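Pay bands before targets: Grevard on its first equality audit

Grevard published its first full pay and grading audit on Mon 2 February. The document covers 1,052 employees at the company's Adungate and Indura sites and runs to two parts: a statement of method and a set of tables. Vratislav Slanina, who led the work as head of reward, spoke to us about how the figures were put together and what they can be used for.

The company had previously reported a single figure, the difference between the median hourly pay of men and women. Slanina regards that as a poor starting point.

"A median gap tells you where people sit in the structure," he said. "It does not tell you whether two people on the same grade are paid the same. Those are separate questions and they need separate tables. We had been answering the first and letting readers assume we had answered the second."

The audit sorted every post into one of 15 grades using a points scheme that scores knowledge, responsibility, physical effort and working conditions. Scoring was done from job descriptions with the holder's name and sex removed. Where a description was more than two years old, the line manager and the post holder were asked to rewrite it together before it was scored.

"That took most of September," Slanina said. "The old descriptions for office posts ran to three pages. The ones for packing and cleaning were often a paragraph. If you score from a paragraph, you get a low score, and the low score then looks like a finding."

Allowances were handled separately from basic pay. Shift premiums, call-out payments and retention supplements each have their own table, broken down by grade and by sex. According to Slanina, basic pay within grades showed little difference. The retention supplement did.

"It was granted on request. There was no written test. A manager made a case and somebody signed it. Men asked more often, and the requests were approved at much the same rate for everyone, so the difference comes from the asking."

The supplement has now been closed to new applications. Existing payments are protected for 2 years, after which each one must be justified against published criteria or withdrawn. Slanina accepts that this will be unpopular with some of those who receive it.

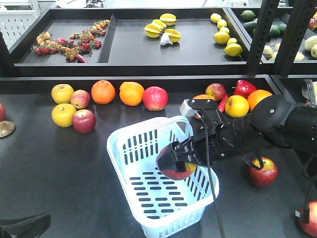

PART-TIME AND RETURNING STAFF

The second part of the audit deals with hours. Part-time staff were compared with full-time staff on the same grade by hourly rate, by access to training and by time since last promotion. The rate comparison was close. The promotion comparison was not, and the report says so in its opening summary.

Slanina puts this down to the way vacancies were drafted. Posts above grade nine were advertised as full-time by default, and a request to share or reduce the hours could be made only after an offer.

"You are asking someone to apply for a job they cannot do as advertised, on the chance that it changes later. Most people will not. The default has been turned round, so a manager who wants full-time only has to write down the operational ground for it."

Staff coming back from maternity, adoption or long carer's leave are now placed on the pay point they would have reached had they been at work. The rule is applied by the payroll system, Politis, and does not depend on a manager raising it.

A questionnaire sent with the audit drew 600 replies. Slanina is cautious about them. Response was higher at Indura than at Adungate, and night staff are thinly represented at both. The replies are reported by site and have not been combined into an overall score.

Asked whether the company would set a target for women in senior grades, he said that the board had discussed it and had deferred a decision until a second audit using the same method was available.

"With one set of figures you have a position. You cannot calculate a rate of change from it, and a target without one is a guess. I would sooner publish the vacancy data each quarter and let people see who applied, who was shortlisted and who was appointed."

The quarterly tables will be issued to all staff and to the recognised unions. The points scheme itself, including the weighting given to each factor, is printed as an annex to the audit. Appeals against grading go to a panel with equal numbers of management and union members, and must be lodged in writing by the post holder.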